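Section 4. Sorting and Storing Carrier Bags

4.1 Purpose

This section sets out how carrier bags held at the Carkness and Mircombe rooms are to be sorted, folded and put away. It applies to paper bags, non-woven bags and other cloth-type bags with handles. Plastic film bags are covered in Section 5.

4.2 Before you begin

1. Clear enough of the table to lay the largest bag flat. A length of 600 mm is sufficient for most bags in the Trollutis storage unit.

2. Wash and dry your hands. Pale bags mark easily, and marks on non-woven fabric are difficult to remove.

3. Check that the table surface is dry. Wipe away dust and loose specks with a soft cloth.

4. Place hand tools, staplers and similar small items towards the back of the table. Tools may remain within reach if a handle or seam is to be repaired in the same session.

Caution: Do not place an open pair of pliers under a bag. The jaws may catch the fabric when the bag is lifted.

4.3 Sorting

5. Empty each bag completely. Turn back the top edge and feel along the bottom corners for receipts, coins and pins. Loose papers are to be set to one side and passed to the office at the end of the session.

6. Separate the bags by material. Paper bags may be left standing until their turn comes. Large white non-woven totes should be laid flat with the handle drawn up over the top portion, so that the stitched bottom corners can be inspected.
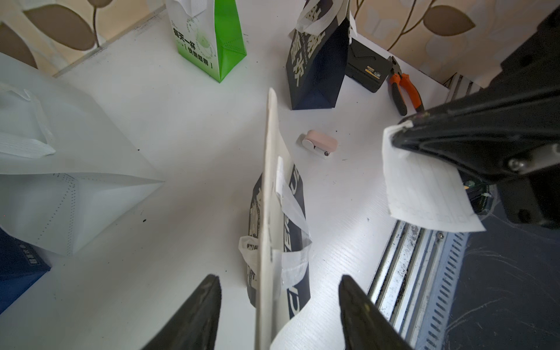
7. Sort each group by colour. Navy bags with white lettering are to be kept apart from plain white bags, as dark print may rub off on pale fabric during storage.

8. Set aside any bag with a torn handle, an open seam or a damp base. Damaged bags must not be returned to the unit.

Note: Tags and strips sewn into a seam should be left in place. Cutting them out may loosen the stitching.

4.4 Folding

9. Lay the bag face down and smooth it from the centre outwards. Press the pleats at the bottom corners back along their existing lines.

10. Fold the handles down inside the bag. Long straps should be folded in 2 and laid along the length of the bag.

11. Bring the sides to the middle, then fold the base up to the top edge. Paper bags are to be folded only along the creases made by the manufacturer.

Caution: Do not iron non-woven bags. The fabric may melt or shrink.

4.5 Putting away

12. Stand the folded bags on edge in the Trollutis unit, with the fold uppermost. Paper bags go in the upper drawer and fabric bags in the lower drawer.

13. Leave a space of about 2 cm at the end of each row so that bags can be withdrawn without dragging on their neighbours.

14. Return tools and stationery to their usual places and wipe the table again.

Any request to change the drawer arrangement should be made in writing to Musyoka Chege at the Carkness office. The contents of both drawers are checked each August.

Section last revised: Sep 29, 2021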